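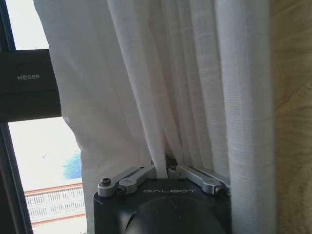 Curtain Demo, Open Day Set: README

Recordings from the Clerex open day in October, where a two-armed robot was asked to handle the curtain at a large window in front of people holding coffee. The room was the hosts' choice — so was the curtain.

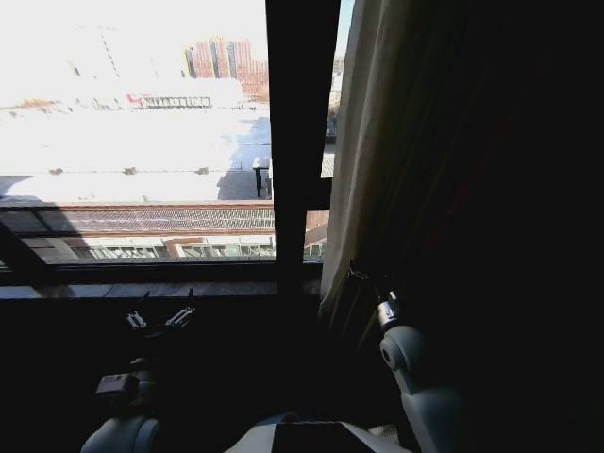 Contents
wrist/ left and right gripper views
head/ one view, very dark indoors, very bright outdoors
notes.txt what visitors shouted, lightly edited

There are 2 sessions, morning and afternoon. The morning one has more failed grasps and a better audience.

Known issues
Sheer fabric confuses most depth estimates. Exposure was left on auto, a decision we have discussed at length.

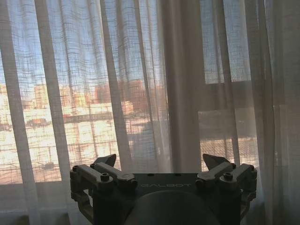

Labels mark approach, grasp, pull and release. "Release" covers both the planned kind and the other kind; see the column named intent.

License: research use only. Ask Remudura before reposting.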